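Recording With Us: Questions People Ask Before Their First Session

Updated 22 Jul 2021

Welcome, and thank you for signing up to help with Rultard! The Urkum team gets plenty of email from new contributors, and many of the same questions come up, so we've gathered the answers on one page. Have a read before your first session, keep it open in another tab if you like, and write to us if something still puzzles you.

What is Rultard, in plain words?

Rultard is our collection of tabletop examples. People steer a pair of simulated robot arms through small everyday jobs, and we save every movement so that a learning system can study how the job was done. Our target for this first collection is 1000 accepted recordings, all of them made by people working the arms by hand.

Do I need a real robot, or any special equipment?

You don't. Everything happens inside the simulator, which we call Lorker. You'll need a computer that can run it and the pair of hand controllers we mail to you – please keep the box they come in, as you'll want it for sending them back. Your left controller moves the left arm and your right controller moves the right arm, and most people feel comfortable with that after a few practice runs.

What does the table look like when a recording begins?

For the grocery task, the things to be handled are set out in a row across the table and both hands start open, with nothing in them. Take a moment to look over the row before you move. The recorder doesn't mind if you pause, and a calm start usually makes for a much nicer recording than a hurried one. 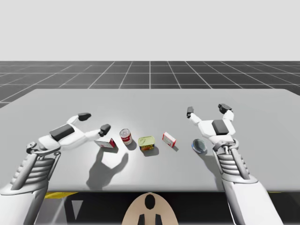

When you feel ready, read the instruction at the top of your task sheet once more and press the record button. Each sheet asks for one thing only, such as lifting a single item and setting it down again a little way off. If you finish early, stop there and save. We know it's tempting to tidy up the rest of the table while you're at it (we've all done it), but those extra movements get mixed up with the ones the sheet asked for, and then we have to set the whole recording aside.

How long should one recording be?

The limit is 57 seconds, and Lorker will stop recording by itself when you reach it. Simple lifts take much less than that. Please don't stretch a short job to fill the time.

How many do I make in a session?

We ask for 20 per session, with a good break in the middle. You're welcome to do more than one session in a day, but do rest your wrists and your eyes in between. Tired hands make jerky movements, and the learning system will happily copy those too.

Which hand should I use?

Your task sheet will tell you. If it leaves the choice open, go with whichever hand is nearer the item, and let the other one wait, open and clear of the things on the table. A waiting hand that drifts down into the row can knock something over before you notice – it's easy to forget about it when all your attention is on the other side.

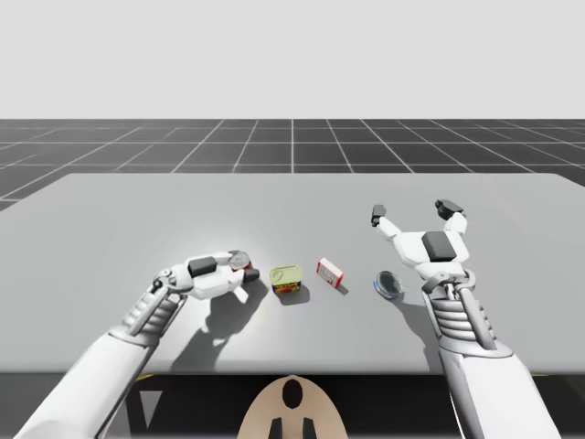

Small things are best held with the fingertips. Bring the fingers in slowly, close them, and give the grip a moment to settle before you lift. If the item slides a little, you can open up and try again within the same recording, and you don't need to apologize for it in the notes box. Recoveries are useful to us, provided you get there in the end.

What if I drop something?

If it lands where you can still reach it, carry on. If it rolls off the table, press stop, mark the recording as failed and reset. Please don't delete it! We keep the failed ones in a separate folder and look through them when a task seems harder than it ought to be.

Does the row change from one task to another?

Yes, the items and their spacing vary from sheet to sheet. A system that has only ever seen one layout tends to learn the layout and very little else, so we like plenty of variety.

Who checks the recordings?

Two people at Urkum watch each one. They look for smooth movement, a clear finish and a match with the task sheet. You'll see the result on your contributor page, along with a short note if anything needs changing next time.

Can a group or a class take part?

Certainly. We have 40 pairs of controllers to lend, and groups can book several at once. Requests for August are open now through the Takeda booking form, which you'll find in your welcome email.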